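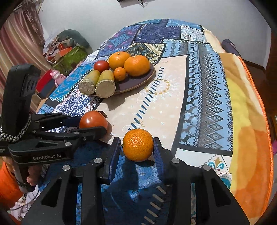

The summer the bus stopped coming up to Tomerano, my grandmother decided that she would walk down to Dilier once a week and sell her marmalade off a folding chair. She was not a young woman by then, and the road had 213 bends in it according to my cousin, who had been sick at most of them. But she had made up her mind over breakfast, and in our family a thing decided over breakfast stayed decided until at least supper.

I went along to carry the jars. I was twelve years younger than my brother and therefore had no summer job and no excuse, and besides, I liked walking with her. She talked the whole way down and rested her voice the whole way up, so that if you wanted to ask her anything you had to get it in before the bridge.

What I wanted to ask her about that June was Lino Serra.

Lino Serra had the hardware store in Dilier, the one with the green door that stuck, and every week he came out at eleven in the morning and bought one jar. He never bought two. He would turn it to the light, ask whether it was the bitter kind, and she would say that it was all the bitter kind, as it had been last week. Then he paid her in coins, which took a good long while, and he went back inside and fought with his door.

"Does he eat all that?" I asked her, somewhere past the Pascual farm, with the dog trotting along inside the fence to see us off his property.

"A man can like marmalade," said my grandmother.

"A whole jar every week, though?"

She shifted her basket to the other arm and told me, at some length, about the winter her mother had made marmalade in the bathtub, and by the time that story was over we had crossed the bridge and were in town.

It was the week of the big rain that I found out. We had hardly set up the chair when it came down in ropes, and Lino Serra got the green door open on the first try, which I had never seen him do, and waved us in among the buckets and the garden hose. There was a stove at the back, and a calendar from the Fukus seed company with the wrong month showing. He made coffee for the two of them and gave me a roll. Then he went to a cupboard for something to put on it, and he was slow about opening it, and stood a little in the way – but I was small and I could see around him.

The jars were lined up on the shelves with their lids still sealed, every label facing front in her slanting hand. He had never opened a single one.

He saw me looking. His ears turned a deep pink, and he took down the nearest jar and carried it over to the stove, and it took him three tries to get the lid off.

"Well," said my grandmother, who had her back to us and was reading the calendar with great attention. "I hope it isn't too bitter."

"I couldn't say," said Lino Serra. "I've never cared for marmalade."

She laughed then, so hard that she had to set down her cup, and after a moment he did too, and I ate my roll and felt that I'd missed a step somewhere on the stairs.

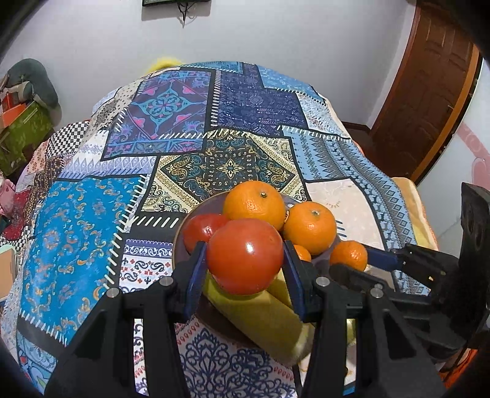 Tomatoes and oranges in a bowl on the patchwork cloth.

She did not bring him marmalade the next week. She brought tomatoes, wrapped one by one in newspaper, and he ate the first of them standing on the sidewalk with salt from his shirt pocket, juice running down to his elbow. He talked about that tomato until noon. I sold five jars by myself and made the change correctly, and neither of them noticed.

The bus came back in the fall, with a new driver who took the bends more gently. We rode it down from then on, and she talked in both directions. Sometimes, when the weather was good, she sent me home on it alone with the empty basket on my knees, and told me to say to my mother that she would be up by the late one.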